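[Drondasik-members] Re: Year-end stock count and write-off of old items
Stores and Accounts Office
31 December 2020

To all member sites:

The office has received several replies to its notice on the year-end stock count. Most raise the same points as the message from Sutrisno Ginting, which is quoted in part with his permission. The answers apply to every site that reports through the shared ledger.

Sutrisno Ginting wrote:

> Thank you for the notice. Before we close our sheets, I would like
> clear guidance on four matters.
>
> First, the notice says that opened packs are to be counted as full
> packs. Our July count was done the other way, with opened packs
> entered by the piece. If we change the method now, the two sets of
> figures will not match, and I would have to explain the gap to our
> auditor.
>
> Second, we hold goods on the shelf that still belong to Jurčo until
> we draw them. They are on our premises but have not been invoiced.
> Do they go on the sheet?
>
> Third, who may sign for a write-off below the reporting limit? The
> old rule said the site lead. The new form has a space for two names.
>
> Fourth, Fluson will not accept a line with a zero quantity. We have
> lines that are zero today but will be reordered. I do not want to
> lose their history.
>
> I would also ask that the deadline be fixed well ahead of time in
> future. We are a small site and the people who count are the same
> people who receive and issue.
>
> With regards,
> Sutrisno Ginting

The office replies as follows.

1. Opened packs

The wording of the notice was too broad. An opened pack is to be entered by the piece wherever the ledger already carries the item by the piece. It is to be entered as a full pack only where the item is carried by the pack and the unit value falls below the reporting limit. Sites that followed this method in July should continue to do so, and no adjustment is needed.

Where a site has already entered opened packs as full packs under the original notice, please do not alter the sheet by hand. Submit it as it stands, with the word "packs" in the remarks column, and the office will make the correction. Corrections made in two places are the most common source of error in the shared ledger. In the last closing they accounted for 168 of the 323 queries sent back to sites.
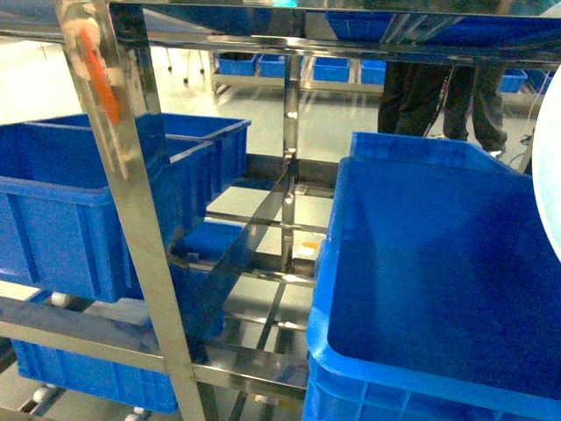
Blue storage bins on steel shelving.

2. Goods held for a supplier

Goods that remain the property of a supplier are not stock and must not appear on the main sheet. They are to be listed on the separate sheet headed "Held for others," with the supplier's name, the quantity, and the delivery note number. No value is entered. This applies to Jurčo and to any other supplier with the same terms.

The separate sheet has to be signed even where there is nothing to list. A blank sheet without a signature will be treated as missing. The supplier is entitled to ask for a copy, and sites should provide one on request without referring the matter to this office.

Goods that have been drawn but not yet invoiced are a different case. They belong to the member from the time of drawing and go on the main sheet at the last known price. If no price is known, enter the quantity, leave the price blank, and attach the drawing slip.

3. Write-offs

The form with spaces for two names replaces the earlier form for all amounts. Below the reporting limit, the site lead signs in the first space, and any second employee who has seen the item signs in the other. The second person does not approve the write-off. The signature confirms only that the item was present and was in the condition stated.

Above the limit, the form comes to this office before the item is removed from the ledger or from the building. Items awaiting a decision stay in the count at full value.
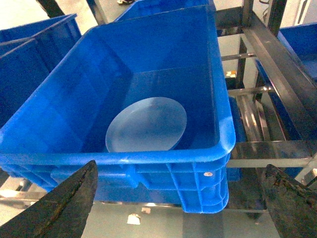

Single items found apart from their normal location should be counted where they are found and entered under their usual location code. Please do not create a new code for them. The ledger now holds 2,092 location codes, almost 3 times the number in regular use, and the office will begin to retire unused codes once this closing is complete. A list will be sent to each site for comment first.

If an item cannot be identified on the day, enter it as "unidentified," give a short plain description, and note who will follow it up. It should not be matched to the nearest line in the ledger for the sake of a complete sheet.

4. Zero quantities in Fluson

The message from Fluson that a zero line is "not valid" applies only to lines typed in by hand. Lines loaded from the previous closing may be set to zero through the "no stock" box on the second tab. The history is then kept, and the line can be reopened when goods are received. Lines that have already been deleted can be restored by this office on written request. Please give the item number and the date of the last receipt, if known.
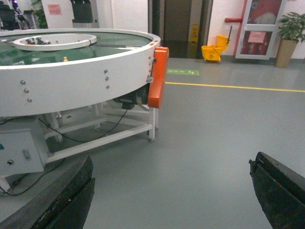 Photo: Stores and Accounts Office / Lerkolholm

5. Equipment and fixed items

Two sites asked whether installed equipment should be counted at the same time. It should not. Equipment is recorded in the asset register and is checked on its own schedule. Storage furniture, including racks and containers, was moved to the asset register under the current rules and should be taken off any stock sheet on which it still appears. Enter "moved to register" in the remarks column and leave the quantity as it was. 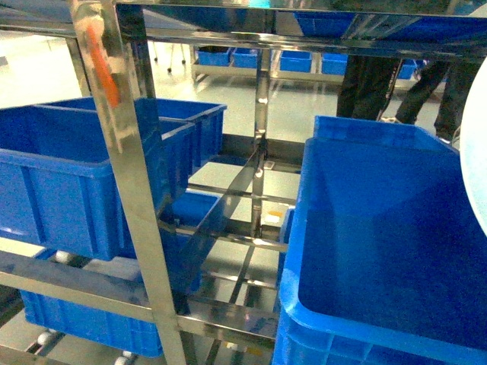

6. Deadlines

The office accepts the point about notice. The dates for the July count will be sent to this list together with the results of the present closing, and they will not be changed after that except at the request of the auditor. A site that cannot release a second person for counting may ask the Lerkolholm office for assistance. Requests should state the hours needed and whether the stores will be closed to issues during the count.

Sites that have already submitted complete sheets need take no further action unless they are contacted. Questions on individual lines should go to the office directly and not to the full list.

Stores and Accounts Office
Drondasik, Lerkolholm

_______________________________________________
Drondasik-members mailing list
To leave the list, write to the list owner from the address you subscribed with.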